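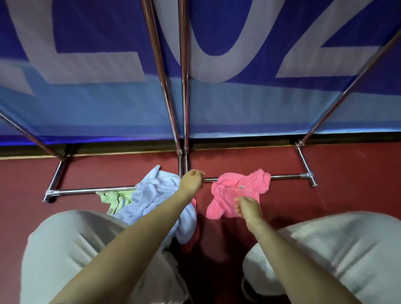 A blue banner on a metal folding frame.

Instant payments between banks in different countries are nearly here, and most people in the business talk about speed as if it were the only thing wrong with the old system. I think it is the least of the problems. A customer who sends money from Weltby to a supplier abroad can usually live with it arriving tomorrow. What she can't live with is finding out a week later that it went to the wrong account and that her bank has no way of getting it back.

I worked in payment operations for 12 years, most of them at a mid-sized bank with branches in Laneck and Fanstead. My desk dealt with recalls. A recall is the message one bank sends another to say that a payment was made in error or under false pretences, and would they please return it. The word "please" matters. In most cases the receiving bank is under no duty to say yes, and across a border it may not be under much duty to reply.

Under the old arrangements we had one thing on our side, and it was delay. A payment would pass through a correspondent bank, sometimes two, and sit in a queue overnight. If the customer rang at 9 in the morning having spotted her mistake, there was a fair chance the money was still somewhere we could stop it. Everyone complained about those queues, me included, but they caught a lot of errors.

Take the delay away and that chance goes with it. The money lands in seconds, and where fraud is involved it is often moved on within minutes. By the time a recall is typed out there is nothing left to recall. The new schemes know this, and their rule books do have a section on returns. In the ones I have read it is short, and it leaves the hard questions to be agreed between the banks concerned.

The case that changed my mind was a small one. A builders' merchant called Ciobanu paid an invoice by copying the account number from an email, and the email was a fake. The payment was for 159 euros, a deposit on some fittings. Florin Chiriac, who was on the desk with me then, spent 7 weeks writing to the bank at the other end. He got 2 replies. The first asked for a form we had already sent. The second said the matter was closed. Our bank refunded the customer out of its own pocket in the end, as the time spent had already cost us more than the sum in dispute.

A large firm with a treasury department and a lawyer can push a case like that. A shop or a family sending money home can't, and these are the customers the new systems are supposed to help.

I would like to see three changes before any more links between countries are switched on. The name of the account holder should be checked against the name the sender typed in, on every cross-border payment, before the money goes. Several countries already do this at home and it should not stop at the frontier. The receiving bank should have a fixed time to answer a recall, counted in hours, and should carry the loss if it misses it. And a sender paying someone new should be able to choose a slower payment, held until the next morning, at no extra charge.

The last of these gets the most resistance. People who have spent years making a system fast do not want to offer a slow button. The usual objection is that customers won't use it. Some won't. I would have used it myself in July, when I paid a letting agent I had never met for a flat I had seen only on a website. The payment was fine, as most are, but I had a bad night over it and would gladly have waited.

The other objection is cost. Checking names needs shared standards, and names are written differently from one country to the next. I accept that this is real work. So was moving the money in seconds, and the banks found the budget for that.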